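More demonstrations, or better ones?

Most people who train robots from demonstrations will tell you the answer to a weak policy is more data. I believed that until May, and I don't believe it in the same way now. My view is that for small tabletop tasks we should stop collecting much earlier than we do and spend the time going back over what we already have.

The task I have in mind is bowl stacking with two arms. It is dull, and every lab has some version of it. Ours at Hadgu uses plastic bowls in different colors, and the policy has to nest them. A grasp at the rim has to be in the right place, and the release has to be level, or the top bowl rides up on the edge of the one below. People who don't work on this tend to think the reaching is the hard part. Reaching is mostly solved. The trouble is in the last bit before the fingers close.

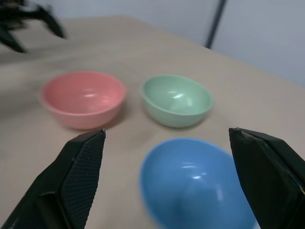
Tsehay Kassa read a draft of this and wrote back that I was being unfair to large collections. Variety is what they buy you, she said, and a small clean set will look very good on the table it came from and fall apart on the next one. She would rather have messy data from many rooms than tidy data from one.

I take the point about rooms. I have no results from a second room, and I won't pretend to. But what she describes is an argument for different data, and what most groups collect when they decide to collect more is the same data again, from the same table, with the same operators getting a little more tired.

Our own case went like this. We had 2000 demonstrations of the stacking task, gathered over several weeks by whoever was free. A policy trained on all of them was mediocre. It hesitated over the bowls, and sometimes it would start to close, open again, and start over from a slightly different height. We assumed it needed more examples and were getting ready to schedule them.

Špela Jurić went through the set by hand instead. She wrote down a short rule for what counted as a usable demonstration: one approach, no regrasp, and a release with the bowl level. By that rule 900 of them stayed. The rest were not failures. In nearly all of them the bowls ended up stacked. But the operator had paused, or backed off and tried again, or dropped the bowl the last little way and let it settle. A person watching would call that a success and move on, and so did we when we logged it. The policy had no way to know that the pause was someone scratching their nose.

Trained on the 900, with nothing else changed, the policy stopped hesitating in almost every trial. We then added 200 new demonstrations, all of them starting from bad positions, with the gripper off to one side or a bowl too near a finger. Those helped more than I expected. We ran 20 trials per color order after each change, and that is a small number. I would not put a percentage on it in public.

The color order mattered more than it should have. Our bowls don't all nest equally well, and an arrangement where the rim underneath shows on one side can still be a good stack or can be the start of a tilt. From a head camera the two look nearly the same.
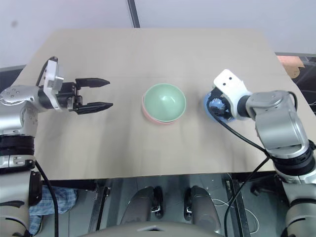 So we score by hand, with a second person checking, and we keep the disagreements in a separate file. I would like to see more groups publish that file. Papers in this area report a success rate and a demonstration count, and from those two numbers you can't tell whether the people doing the scoring agreed on anything. A page on what was kept, what was thrown out and who decided would be worth more to me than another plot.

There is a cost. Filtering is slow and nobody enjoys it. Špela spent about as long on it as the original collection took in operator hours, and a rule written by one person carries that person's taste. Someone else might have kept the regrasps on purpose, on the grounds that a robot should learn to recover. I think recovery should be shown deliberately, from a known bad start, and not picked up by accident from an operator who lost patience. Others will disagree, and there may be tasks where they are right. Cloth is probably one.

For rigid objects on a table, though, my advice is to watch what you have before you book the arms for another month. Watch it at full speed and then at half. Write the rule down before you begin so that it doesn't drift, and keep the rejected runs somewhere you can get at them. We have already gone back to ours twice.

Contact the Hadgu blog | Copyright Hadgu | Back to top

This site uses cookies to remember your settings. By continuing to read you accept their use. Accept | Manage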